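Fórum Casa & Cozinha > Eletrodomésticos > Placas e fornos
Tópico: Placa nova, limpeza e riscos (gás ou indução, ainda estou a tempo?)

marta_juvville
Olá a todos! Estamos a acabar a cozinha da casa de Juvville e falta fechar a história da placa. O meu marido quer gás porque foi o que sempre teve, eu ando inclinada para a indução (por causa da limpeza, sobretudo, que com dois miúdos e arroz a transbordar já se sabe). O orçamento da Endetti veio em 1613 euros com montagem, o da Zelton ficou abaixo dos 1000 mas sem montagem. Quem tem uma coisa ou outra há uns anos, contem-me tudo!

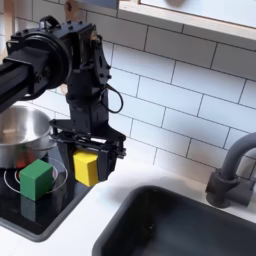
Valentin Mösli
Marta, indução sem pensar duas vezes. Tenho uma Zelton há 6 anos e limpo aquilo com um pano húmido e uma gota de detergente da loiça, mais nada. No fogão antigo passava os domingos de manhã a esfregar grelhas. Só não arrastes as panelas, levanta-as sempre.

tacho_de_barro
Discordo do Valentin, com todo o respeito. A minha indução riscou ao fim de um mês e eu tinha cuidado! Grãos de sal grosso debaixo de uma frigideira de ferro e pronto, lá ficou o risco para sempre. No gás, as grelhas vão para dentro de água quente com bicarbonato de um dia para o outro e saem como novas. E o refogado em gás é outra conversa, desculpem lá.

Valentin Mösli
O refogado é igual, tacho. O que muda é que a indução aquece mais depressa e as pessoas queimam a cebola nas primeiras semanas. Baixa para o 4 e tens paciência.

tacho_de_barro
No 4 a minha liga e desliga aos soluços, ora ferve ora para. Deve ser da marca (Grabner, já que perguntam).

marta_juvville
Ai, não comecem à bulha que eu preciso dos dois! Valentin, as tuas panelas serviram ou tiveste de trocar? Herdei um trem de alumínio da minha avó e custa-me imenso deixá-lo.

Luzius Oberholzer
Alumínio simples não funciona em indução, Marta, tens de ver se o fundo agarra um íman. Há uns discos adaptadores à venda, comprei um e arrependi-me: aquece mal, cheira a queimado e gasta muito mais. Eu guardava as da avó para o forno.
Antes de decidires vê também a potência contratada. Cá em casa o quadro ia abaixo sempre que ligava a placa e a máquina de secar ao mesmo tempo, e tive de aumentar.

rita.pires
Venho só deixar uma dica sobre os riscos: raspador de lâmina, bem deitado, com a placa fria, e depois vinagre diluído. Os riscos fundos não saem, mas metade do que parece risco é metal das panelas agarrado ao vidro. O tacho que experimente antes de desistir.

tacho_de_barro
Rita, experimentei agora e saiu um bocadinho! O risco grande continua lá. Mantenho o que disse do refogado.

marta_juvville
Obrigada a todos! O íman só agarrou em duas panelas, portanto já estou a fazer contas a um trem novo. O marido leu isto e pôs-se do lado do tacho, claro. Vou pedir à Zelton o preço da montagem e ligar para saber da potência, depois venho cá dizer.

Valentin Mösli
Pergunta-lhes também pelo corte da bancada, que a mim cobraram à parte.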